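Yeom: a little collection of snack and instant food reviews

Welcome, and thank you for stopping by! Yeom is a set of short reviews of shelf-stable food (soups, crackers, canned fish, rice bowls, that sort of thing), written by people who love eating and typed up by me, Gaëtan Caron, mostly on Sunday mornings with coffee.
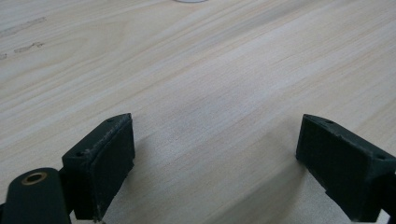

What you get

There are 2,038 reviews in one plain CSV file, reviews.csv, plus a smaller file, products.csv, that lists the 1,404 products they talk about. Some products have a whole crowd of opinions and plenty have just one, so please don't read too much into the average for, say, a lonely tin of mackerel.

The columns

product_id: matches the same column in products.csv
score: a whole number from 1 to 7 (yes, 7, we started on paper slips with seven boxes and I got attached to them)
text: the review itself, typos and all
prepared: how the person made it, if they told us
again: yes, no or maybe, for whether they'd buy it again

A blank in "prepared" only means the question went unanswered. It doesn't mean they ate it straight from the packet, although I have my suspicions about the rice bowls.

Where the reviews came from

The older half came from the Putcombe tasting evenings, where we passed bowls around and argued about salt. The rest were sent in by readers of my Drunico newsletter. Everyone agreed to have their words shared, and I took out names, street addresses and one very long story about a divorce.

Things to watch for

Putcombe people like spicy food a great deal more than I do, and the scores lean that way. Prices were never recorded properly, so I dropped them. A few of the longest reviews (anything over 4,000 characters) were trimmed, and those end with the word CUT in capitals.

Using it

Go ahead and use it for anything you like, and do mention Yeom somewhere if you can. The next batch, from the Lanusley evenings, should be added in May, once I've finished typing up the soups.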